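Open day at the Pirzada building, Plullunlow

On Monday I went to the open day at the old Pirzada building in Plullunlow. It was once a printing works and now it is rented floor by floor to small firms and studios. I had wanted to go inside for a long time, as I pass it every morning on the tram and I like buildings with many windows. Entry was free, and at the door they gave me a paper map with 3 floors on it and a sticker for my coat.

The ground floor belongs to Jollero, a bindery that repairs old books and also makes new ones for libraries. I stayed there longest. They let visitors fold a sheet into a small booklet with a bone tool, and then sew it with linen thread through five holes. My stitches were not straight, but it held together and I have it on my desk now. The binder told us that the glue is mixed fresh each day, and that humid weather in January gives her more trouble than any customer. There was a shelf of finished work in grey and dark red cloth, and a parish register with 1081 pages that had come in with no spine at all.
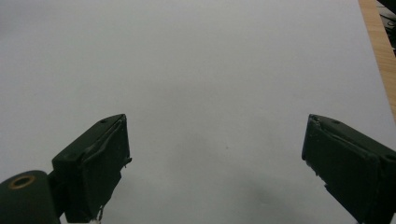

From the bindery you go up by an iron staircase that is quite steep, so people with bad knees should ask for the goods lift. The first floor is mostly Clorkeo, who make paper by hand from cotton rags. I had always thought of paper as one colour, and after half an hour in that room I began to see how many whites there are: cream, chalk, a yellowish white like old piano keys. Even a plain surface like the one in my photo, pale grey-white with nothing printed on it, is a little cooler on one side and brighter toward the middle. They showed us the vat, the mould and the felts, and a drying loft where the sheets hang over ropes. The room smells of wet cloth. I bought a pack of small cards there and paid a little too much, but the colour is very good. 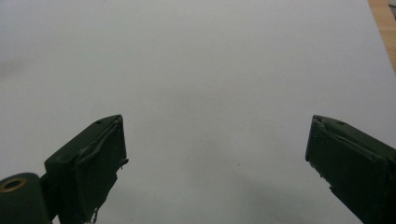 White surface, with a strip of light brown wood in the corner.

At noon I had lunch in the yard. The soup was pumpkin and it was finished early, so I would advise coming before the midday tour and not after it. The coffee cart had only one person working and the line was long, but everyone was friendly and I talked with a couple who had travelled from the coast only for the marbling demonstration.

That demonstration was on the top floor, and it was the best part of the day for me. The colours are dropped on a thick liquid made from seaweed, then combed into patterns, and the paper is laid on top for a few seconds. No two sheets come out the same. The teacher did a peacock pattern first and then asked children from the front row to choose the colours for the next one. They chose orange and purple, and it looked better than I expected. 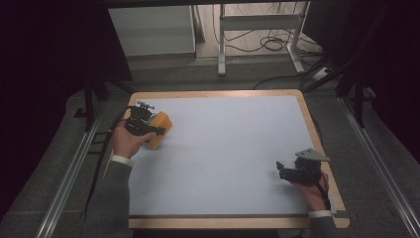

Board with a light wooden border and a pale blue-grey surface.

Some practical notes. The number 3 tram stops at the corner, and there is a bicycle rack behind the building. The signs inside are small - I walked past the marbling room twice. Bring cash for Clorkeo, as their card machine was not working when I was there. The next open day is planned for March, and Jollero is taking names at the counter for a weekend course in simple binding. I have put mine on the list.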